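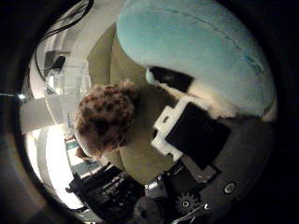 Padded finger, gray palm, wrist camera view. One of the hands on test.

Grip Week: Two Hands, One Spotted Toy, Too Many Cables

By 8 a.m. the coffee is gone and the first hand is already on its second firmware restart. Not a great start. We came to compare grippers for a piece we have been promising since April, and the plan was simple enough: the same arm controller, the same table, the same objects, swap the hand, go again.

The two contenders. Girnia, a soft hand with thick padded fingers and a tendon drive in the palm. Ukine, hard plastic, more joints, faster, fussier. Both ship with a fisheye camera at the wrist, and both makers say you can run the whole hand off that one view. We had doubts.

Setup first, as nobody budgets for it. Girnia bolts on with one adapter plate and wants its own power supply. Ukine needs a driver box, and the driver box needs a cable that wasn't in the carton. We borrowed one. Then calibration – 15 minutes for Girnia, closer to an hour for Ukine, mostly our fault, we had two fingers swapped in the config file and they curled when they should of opened.

The fisheye video is a strange thing to work from. Straight walls come out as bananas. You get used to it fast, then you look up from the monitor and the room seems flat. What you gain is everything near the fingers plus most of the room in one go, and for a cluttered bench that matters. Adams, the company behind the controller, offers a flattened view as an option. We tried it and turned it off. Cleaner to look at, but the edges go, and the edges are where the fingertips live.

Now the objects. Cups and blocks are easy, every gripper demo has them. Soft things are where hands get shown up. Plush has no hard edge to find, it squashes, it sags to one side, and the part you grabbed is never quite the part you were aiming at.
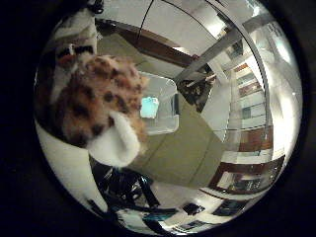

Ukine has the reach. Those slim fingers get in beside a thing without shoving it across the bench first, and for picking in a crowded spot I would take it every time. But the grip force comes in steps, and the lower steps are a bit mean. Too low and fabric creeps. One step up and you are squeezing the stuffing out of it. We ended up writing our own ramp, 46 lines of code, ugly, works.

Girnia goes the other way. Big soft pads, very forgiving, you can be well off target and still come away with something. The trade is that the pads block the camera. Close the hand and a fair slice of your picture is just padding, so the last bit of the approach is done on faith and motor current. A second camera would fix it. The second camera is also extra, and not cheap.

A word on putting things down, which gets less attention then picking up. Everyone measures the grab. The release is where we lost most of our time – a fuzzy leg hooked on a joint, a finger that opened late, a toy that rolled. If you are testing hands for real work, log the release seperately. We didn't on the first run and had to redo the lot.

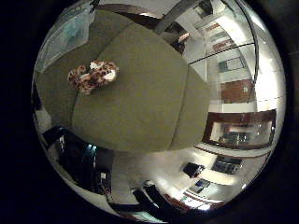

Durability, quickly. Skoltach, who distribute both hands over here, rate the Girnia pads for 1,000 grasps before a swap. We got nowhere near that. No visible wear so far, some lint. Ukine has no pads to wear out but the fingertip screws want checking every morning. Keep a small driver on the bench.

Noise: Girnia hums. Ukine clicks. After a full day I preferred the hum.

So which one. For sorting soft, shapeless stuff with an operator watching, Girnia, and pay for the extra camera. For tight spaces and people who enjoy config files, Ukine. The Adams controller handled both without complaint, and the hand swap is down to a few minutes now that we have labeled the cables. Next month, same table, suction cups.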